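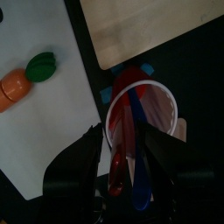 Two nights in Satcombe, and why I'd go back for four

I only booked Satcombe because the coast was full. August 2026 was not the month to leave hotels to the last minute, and after an evening of refreshing booking pages I ended up with a room over a bakery in a river town I couldn't have pointed to on a map. Best mistake of the summer!

The bus from Colell takes 33 minutes and drops you at the bottom of the hill. The old town is at the top of the hill. I had a suitcase with one bad wheel, so my first impression of Satcombe was mostly cobblestones and my own breathing, but then you come out by the church and there's the whole river laid out under you, with the weir and the orchards on the other side, and I sat on the wall for a good long while before I even looked for my room.

You can walk across the old town in fifteen minutes if you don't stop, but you will stop. There's a covered market (mornings only, closed Sundays), a tiny print museum I skipped, and a bell tower I did not skip. It's 200 steps up, the stairs get narrow near the top, and you have to back down if you meet somebody coming the other way. I met a family of five.
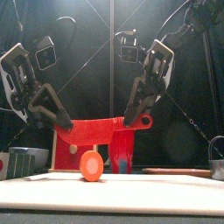
Where I ate

Thongsuk, both nights. I know, I know — you're supposed to try different places. But it's a six-table Thai restaurant on the lane behind the market, run by Vichien Boonyarit, and the first night I had a sour fish curry that I was still thinking about at breakfast. Second night I had it again, plus the fried morning glory. Mains are on the cheap side for a town this pretty. Go early or call ahead, as they turned away three groups while I was on dessert.

For coffee, the kiosk by the lower bridge beats anything on the main square. The square is fine for sitting. The coffee there is hot and that's the nicest thing I can say about it.

The walk to Cultus

On the full day I walked up to Cultus, the ruined chapel you can see from the church wall. The sign says 612 meters above sea level, and you feel most of them. Allow two hours up, with a long shady stretch through chestnuts and then a bare bit at the end where I wished I'd brought a hat. I shared the last of the climb with Solène Coste, a retired teacher from Lyon who does it every August and passed me twice because she kept stopping to pick blackberries.

There's no water at the top, so fill up at the fountain by the trailhead. The swimming spot below the weir is right on the way back, and my feet have never been happier.
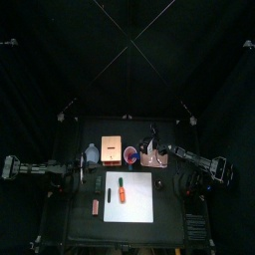
Two arms and a pale blue bottle.

If you go, get the bus ticket from the driver and bring coins. The last one back to Colell leaves at 7:40, earlier than the timetable at the stop says, and I only know that from the lady in the bakery. Next time I'm bringing the other suitcase.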